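Two-arm table build, bowl grasps - finger tip geometry
Posted in Shared Workshop Builds, December 11, 2020

clirketley_8
Continuing from the March thread. Both arms are mounted and the wrist cameras are calibrated. Remaining problem is rim grasps on bowls. The fingers are the Grivine pattern with a wedge tip, printed solid. On a bare table the approach is fine. With a bowl on a paper plate the clearance under the rim is small and the tip tends to catch the plate first.

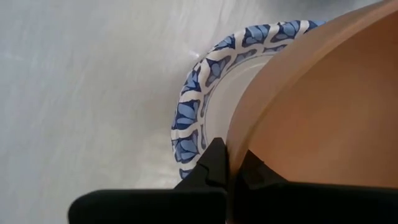 Current settings: approach speed 200 mm/s down to the pregrasp point, then a slow close with the force limit at 8 N. Tip offset is 2 mm. I would like to keep the wedge if possible, as it also has to handle cloth.

gosska
Your offset is too small. Go to 4 and let the finger flex take up the rest.

somboon681
Disagree. More offset means gripping higher on the wall, and a curved wall pushes the fingers off. I would reduce the approach speed and leave the geometry alone.

clirketley_8
Tried half speed. Same contact point, it just takes longer to get there. For bowls leaning on other bowls I come in from above with the fingers inside, and the plate doesn't matter there. Glossy white table under strip lights, so depth near the surface is noisy as well.
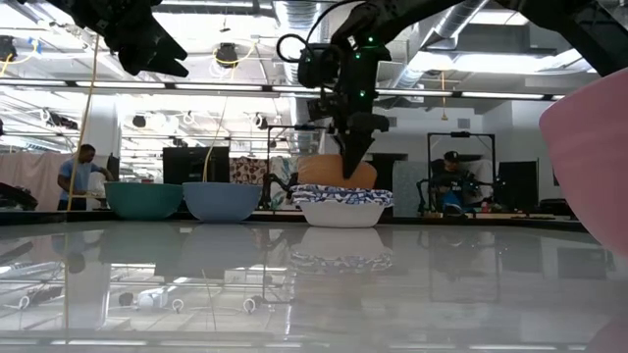 gosska
Then fix the table before the fingers. Matte vinyl, one afternoon. Reflections of the bowls will give you false depth below the surface and your offset is being measured from that.

somboon681
Agree on the vinyl. Still no on the 4 mm. Post the wrist depth log from one failed approach, raw, no filtering.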